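4.2 What the colour of a stake does and does not tell us

The claim that red garden stakes keep birds off seedlings has been repeated in growers' newsletters for years, usually with a nod to Kütt's trial at Brarndale. We are not convinced. Kütt marked out 80 beds, put red stakes in half of them, and reported fewer pecked leaves there in September. But the red beds were also the ones closest to the road, where birds may have been less willing to land in the first place. The paper does not mention the road. We found it on the site plan.

Siliņa and Paulauskas tried to fix this at Bernlow by mixing colours within each row. Their design is better, and their result is much weaker: a small gap in the first 2 weeks after planting, then none. They put the fading down to birds getting used to the stakes. That may be so, though it is also what we would expect to see if the early gap were luck. Neither reading can be ruled out with 36 beds and one season of weather.

A second problem is the word "red" itself. Growers use it for anything from brick to pink, and sun-bleached stakes are rarely described at all. Ayala's survey of 400 home gardeners asked whether they used "bright" stakes and left the rest to the reader. Even a stake of one plain colour does not look the same all over. A round rod has a lighter side and a deeper one (Figure 3), and a bird coming in low may meet either. None of the studies reviewed here recorded the angle of the sun, or which side of the stake faced the open ground.
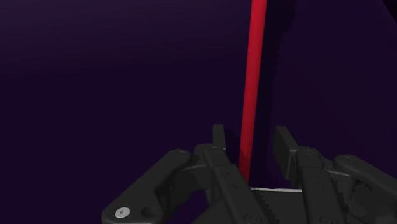 Figure 3. Crimson rod with a brighter stripe on the left and a deeper red on the right. Computer rendering.

Should a grower with a bird problem buy red stakes? Netting has far better evidence behind it, and we would spend the money there first.

We do not say colour has no effect. Kazlauskienė's notes from the Tamošiūnaitė plots describe finches steering around newly painted stakes, and we have no reason to doubt what was seen. Still, those notes cover a few mornings — no unpainted stakes were watched for comparison — and they were never meant to carry the weight later authors have put on them.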